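Black or very dark green? Washing dark stuff without killing the color

Tistville Home Boards > Laundry & Clothes

mapleandrust wrote:
ok so cleaning out the closet and I can't tell what color this thing even is anymore. Need to know before I buy dye.
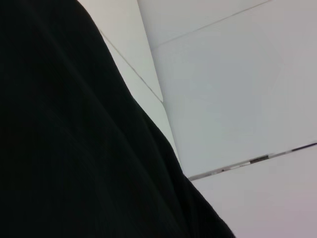

What I need to know

1. black or green? I see a little green where the light gets on it, rest is just black to me
2. do I dye it or leave it alone
3. if I dye, do I use the washer or a bucket. Washer is a rental. Landlord is picky

It's cotton I think, tag is long gone. Been washed on warm with everything else for years, my bad. Have 2 more like it in the hamper.

----

pockets_first wrote:
Black. Old black goes green, seen it a hundred times. The blue and red parts of the dye wash out at different speeds and you get that swampy look. Hold it next to something new and black, by a window, daytime. Not under the kitchen light.

----

Drarkine wrote:
Disagree, I'd say it started out as a real dark green. Faded black on cotton goes brown or rusty in my house, never green. Look inside a seam or under the hem. Thats the original color, sun and soap barely get in there.

----

pockets_first wrote:
Depends on the dye. Mine go green. But yes check the seam, that part I agree with

----

hollis_528 wrote:
can't tell from a picture. phone screens all show dark stuff different, on mine its black with a hint of green, on my husbands its plain black. Do the seam thing.

Also dont dye till you know the fiber. If its poly the regular box dye won't do anything except stain your sink. Ask me how I know

----

mapleandrust wrote:
how do I find out the fiber with no tag??

----

hollis_528 wrote:
Pull a thread from inside the hem and burn it over the sink w/ tweezers. Cotton smells like paper and leaves soft ash. Poly melts into a hard bead. Blend does some of both. Window open, water running.

----

Fabian Egger wrote:
Or drop of water on the inside. Cotton drinks it up, poly the water sits there a bit. Less fire.

----

hollis_528 wrote:
water test is useless if theres any softener left in it. Everything beads up.

----

Fabian Egger wrote:
So wash it first with no softener. Should be doing that before dye anyway.

----

Trulletdale wrote:
Did 3 black things last October. Bucket, not the washer, esp in a rental. What I did:

weigh it dry on the kitchen scale (mine was 400 grams, the box has a chart)
wash, leave it damp
hottest tap water plus a kettle
salt for cotton, follow the box
stir the WHOLE time, dont walk off. I walked off and got a blotch on the back the size of my hand
rinse cold till clear, took forever
first wash after that by itself

Came out good except the blotch. Thread stayed the old color, it was polyester thread. You see it up close, I dont care

----

pockets_first wrote:
Ive dyed in the machine for years, run an empty hot load with bleach after and its fine. Bucket is how you get blotches.

----

Trulletdale wrote:
Not your machine though, its the landlords. The rubber gasket on mine still has a blue ring from the previous people

----

mapleandrust wrote:
yeah not risking the gasket. bucket.

----

Drarkine wrote:
Nobody has said leave it alone so I will. Its dark, it's even, who is looking. Wash inside out, cold, short cycle, hang it out of the sun. Dye costs money and an afternoon and it fades again.

----

hollis_528 wrote:
We don't know its even, its one picture lol. But cold and inside out yes for the other two for sure. And quit stuffing the drum, the rubbing is what does it

----

mapleandrust wrote:
Update April 20, 2020. Opened up the hem. Inside is black, straight black, no green in it at all. So pockets_first wins that one. Thread burned to ash, smelled like paper, so cotton or mostly.

Bucket this weekend if I can find rubber gloves. Does vinegar in the rinse do anything or is that a myth

----

Drarkine wrote:
fine, black. Still say leave it

----

pockets_first wrote:
vinegar is a myth for cotton

----

Fabian Egger wrote:
My mother swore by it. Can't hurt

----

Trulletdale wrote:
can't hurt but skip it, salt in the dye bath matters way more. Post an after pic, and do all 3 in one go if the bucket fits, otherwise they wont match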